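26 July 2023, bench log, shared shop

Brick sorting, still. Writing this up before I forget which settings were live, and because the last entry in this book says "handoff basically works," which I wrote and no longer believe.

**Where things stand**

- Both arms bolted down at opposite ends of the butcher block, bases checked with a square.
- Two bins, one far, one near. Loose bricks go in the middle.
- Control box running the Voviren build from January. I tried the newer one for an afternoon and went back.
- Cables are still a mess. The left one drapes along the bench and I keep meaning to clip it.

The claim going around the shop is that two arms are faster than one for this job. I have never seen a number for that. One arm can reach both bins if you move them in a little. What the second arm buys you, as far as I can tell, is a second set of joints to calibrate and a new way to drop a brick. I'm willing to be shown wrong, but somebody has to run the one-arm version with the same pile and write down the time.

**Runs**

Total logged picks on this setup: 3,018. Of those, 776 went through both grippers at once, meaning one arm had the brick and the other closed on it before the first let go. The summary script from Clustton counts every one of those as a success if both grippers report contact. That's generous. Contact isn't holding. A finger resting on the side of a brick reads the same as a good grip, and I watched it happen enough times this week to stop trusting the column.

Changed the check so a pick only counts when the brick is in the bin and both grippers are open and clear. I haven't rerun the old logs through it. I expect the number to go down and I'd like that on paper before anyone quotes the old one on the open-house flyer.

**Grip force**

Had it at 70 percent of whatever the driver thinks is full. Nobody could tell me what full is in real units, and the Dandetti driver notes just say "tune to taste." Small square bricks pop out sideways if the fingers close off center. The long ones are fine until they're held by one end, then they tip. Dropping the force helps with the first and makes the second worse. I left it alone.

Rubber pads on the fingertips: tried them, they peel. Took them off. Whoever suggested double-sided tape, it was a fair idea and it lasted less than an hour.

**Color**

Orange is easy. Green is a problem because we have more than one shade of it in the box and the threshold was set using the light one. Dark green gets called blue when an arm is over it and throwing a shadow. I widened the green range and then it started grabbing at blue. So now I have a range that is wrong in both directions, only less often. A lamp would probably do more good than another evening of moving sliders.

I also want it written down that yellow has no rule at all. The sorter skips it. This was described to me as "ignoring distractors," which is a nice way to say it wasn't done.

**Calibration**

The right arm drifts compared with the left. After a long session they disagree by 2 mm at the middle of the bench. That's small until you ask them to meet on something the size of a toy brick. The Triệu routine is supposed to correct for it at startup and I think it does, at startup. After that you're on your own. I'd like to home both arms every so often during a run and see if the gap stays put. If it doesn't, I'm going to look at the mounting bolts before I blame any software, since the top is wood and I cranked them down hard.

**To do**

- [ ] One arm, same pile, timed
- [ ] Rerun old logs with the new check
- [ ] Lamp
- [ ] Torque the base bolts, mark them with paint pen
- [ ] Decide on yellow
- [ ] Clip the left cable, for real

If you use the bench before I'm back, please leave the bins where they are. Their positions are typed in by hand in the config and the arms will happily drop bricks on bare wood if you shift them. Power off at the wall when you finish, the software stop leaves the motors live.
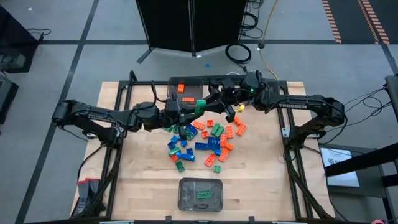
One more thing on the bolts: use the long hex key from the drawer, the short one rounds the heads.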